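Clean the hand before you tune it

Most of the time spent on a robot hand that has started to misbehave goes into software. I think that is the wrong way round, and I have thought so for long enough that I would like to set the argument out properly, with the work behind it.

The cell I look after is small. It has one arm, one three-fingered hand, a wrist camera, a white bench and a few kitchen things to practise on. The people who share it call it Ullow, after the name painted on the crate the arm came in. It runs most weekdays. It is not a factory cell with a safety cage and a maintenance contract. It is closer to a workshop tool that several people borrow and one person is supposed to keep in order.

When I took it over, the log for the hand had 187 entries in it. I read them all over two evenings. Nearly every entry that described a fault went on to describe a change to a setting. Grip force raised. Grip force lowered. Closing speed reduced. Finger offset adjusted by a hair, then adjusted back by someone else the week after. In 34 of them the same finger was blamed. I could find only two entries in which somebody had put a screwdriver to it.

That finger had a loose screw at the pivot. It was not very loose. You could not have seen it from a chair. But if you held the fingertip and moved it gently from side to side, with the power off, you could feel it give. Every correction made in software over those months had been made to suit a joint that was slowly changing underneath it.

I don't blame anyone for this. A setting can be changed without standing up. It leaves a neat record, it can be undone, and it feels like engineering. Tightening a screw feels like a chore, and if you get it wrong you may have to tell someone you have stripped a thread. People who have spent years learning to write control code are naturally going to reach for it first. The trouble is that the code has no way of knowing what the joint feels like. It only knows where the motor thinks it has got to.

So my first rule for the cell is that no one changes a grip setting until the hand has been checked by hand. The check takes less time than making a pot of tea. Power off and locked off, then each finger in turn. Move the tip sideways and feel for play. Bend each joint through its travel and feel for anything gritty. Look at the screw heads on the side plates. Press a thumbnail into the pads. Run a finger down the seam of the housing to see that it is still closed along its length. If all that is fine, sit down and change whatever you like.

Marwa Metwally, who uses the cell more than anyone, thought this was fussy and told me so. Her view was that a good controller ought to cope with a bit of slack, and that if ours couldn't then we had learned something useful about the controller. I take the point. A machine that only works when it is perfect is not much use in a real kitchen. But there is a difference between testing a controller against a known amount of slack and letting an unknown amount creep in. If she wants a loose finger, I will happily loosen one for her and write down by how much.
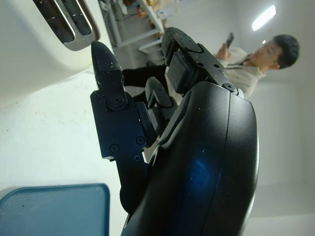 Dust is the other half of my complaint. People expect dust to matter in a woodworking shop and forget about it in a clean white room. Yet a black hand shows every speck, and a hand that works near food picks up more than specks. Toast is particularly bad. Crumbs are dry and light, and they go wherever the air takes them. Oil is worse in a different way, as it makes everything else stick. A rubber pad with a film of fine crumbs on it has less grip than a clean one, and the loss comes on so slowly that it looks like something wearing out.

For a long time the habit here was to wipe the hand when it looked dirty. That is a poor test. Bare black plastic looks dirty with hardly anything on it, and a pad can look spotless and be as slick as a plate. We now clean by the number of runs, whatever the hand looks like. The pads are wiped every 400 grasps with a lint-free cloth and a little alcohol, and allowed to dry before anything is picked up. At 1,000 grasps the fingers get a soft brush around the pivots, working outwards from the joint so that the dirt isn't pushed in. I chose those numbers by trying shorter and longer gaps and seeing when the pads began to slip on a smooth mug. Another cell would need different ones.

No compressed air. I know it is quick and I know the can is sitting on the shelf. It drives fine particles into the very gaps you want them out of, and it blows the rest over the bench, where the hand will collect them again in the afternoon. I have taken the can away twice and it has come back twice.

The bench counts as part of the machine too. So does whatever is standing on it. If a toaster is one of the things the hand works with, then the crumb tray is a maintenance item and belongs on the same sheet as the pads. It should be unplugged and cold when it is emptied, and emptied over a bin well away from the arm. Wiping the fingers and leaving the bench as it was is a waste of a cloth.

There is a fair objection to all of this, and Ilham Ait Ali puts it better than I can. She ran a larger cell at Fledov before she came to us, and she says that checks done too often turn into checks not done at all. People tick the box. The sheet on the wall fills up with initials and the hand is no better looked after than before. She has seen a sheet signed for a day on which the cell had no power.

I think she is right about the danger, and I have changed our sheet because of it. It used to have a column of ticks. Now it asks for one thing that can't be written down without touching the hand, which is the name of the finger with the most play. There is always an answer, even when the play is tiny. If the same name appears for a week we get the driver out. If the name jumps about, all three are probably fine. It is a crude measure, but it has caught two loosening screws since October, both before anybody reported a bad grasp.

Her other objection was about thread lock. At Fledov they used it on everything and, as she remembers it, they had fewer loose screws than we do. I am more cautious. On a hand whose fingers come off for repair several times a year, a heavy thread lock makes each repair harder and rounds off small screw heads. We use the mildest grade, on the pivot screws only, and we replace those screws each time they come out. They cost almost nothing. A drilled-out screw costs a day.

Spares deserve a paragraph of their own. When a small lab buys a hand, it will usually spend a great deal on the hand and nothing on what goes inside it. Then a pad splits, and the cell stands idle waiting for a piece of rubber. I keep a box with pads, end caps and pivot screws, a driver of the correct size that is not allowed to leave the box, and a printed drawing of one finger with the order of assembly marked on it. The drawing matters more than I expected. We once had a finger put back with two washers swapped, and it ran like that for days, closing just late enough to knock a cup over now and then. Three people looked at the timing in the code. I did as well, I should admit, for most of a morning.

The same goes for the camera at the wrist. Its mount works loose in the same way as a finger, and a camera that has tipped by a degree produces errors that look like bad calibration. So it gets recalibrated, and for a while all is well, and then it tips a little more. Check the mount, then calibrate. If you calibrate first you have only recorded where the camera happened to be that day.

What I would like is for the makers of these hands to take some of this on. The manuals I have used are thorough about commands and thin about care. I can find the message that closes a finger in seconds. I had to work out the pad life for myself. I would gladly swap ten pages of the command reference for one page with tightening figures, cleaning intervals and a clear statement of which screws the owner is meant to touch. Løken, the firm that services our arm, sends a sheet like that with every visit, with the figures typed in large print so it can be read from a ladder. It lives on the wall and it is the most thumbed piece of paper in the room.

I would also like the people who fund such work to ask about it. A proposal for a cell will have a line for the arm, a line for the computers and a line for travel. The group at Brakbridge put in for half a day a week of a technician's time, purely for upkeep, and were asked whether it could be found from elsewhere. It could not, so the hand is looked after by whoever is annoyed with it first. Their results are good. They would get them sooner with a technician.

I am not against tuning. Our grip settings have been changed since the new sheet went up, several times, and one of Marwa's changes made a real improvement to how the hand deals with thin edges. The difference is that her change has stayed in. It was made on a hand whose joints had been felt that morning and whose pads had been cleaned, and when we ran it again a month later, after the usual check, the settings still fitted.

The driver is in the box. Please put it back after use.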